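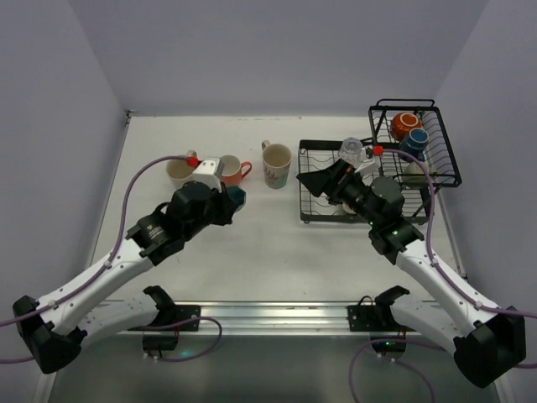
Quel match, mais quel match ! Je suis rentré de Jatmont sans voix, avec les oreilles qui bourdonnent encore, et je n'ai qu'une envie : tout raconter.

On était 300 dans les tribunes pour ce quart de finale contre Wotov, et à la pause on perdait de deux buts. Autour de moi ça commençait à râler (moi le premier, je l'avoue). Et puis Wumpini Osei est entrée à la 60e minute — et là, tout a changé ! Elle demandait chaque ballon, elle parlait à tout le monde, elle a réduit l'écart d'une frappe croisée magnifique.

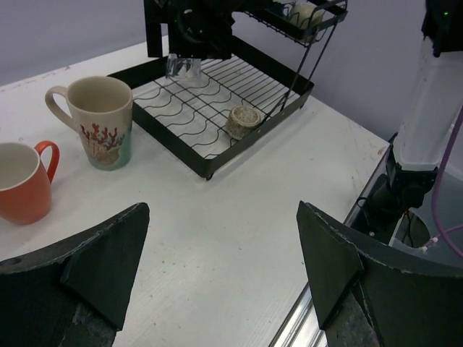 *Deux mugs, l'un rouge orangé, l'autre crème à motifs rouges.*

L'égalisation d'Aba Nutsugah, de la tête sur corner, m'a fait renverser mes frites sur le voisin. Pardon à lui ! Et à la 92e, coup franc à 30 mètres, tout le monde attend le centre, Aba tire direct… lucarne. 3-2 !

La demie se joue en juillet, chez Aguirre. J'ai déjà ma place dans le car, et il en reste à l'arrière si ça vous tente.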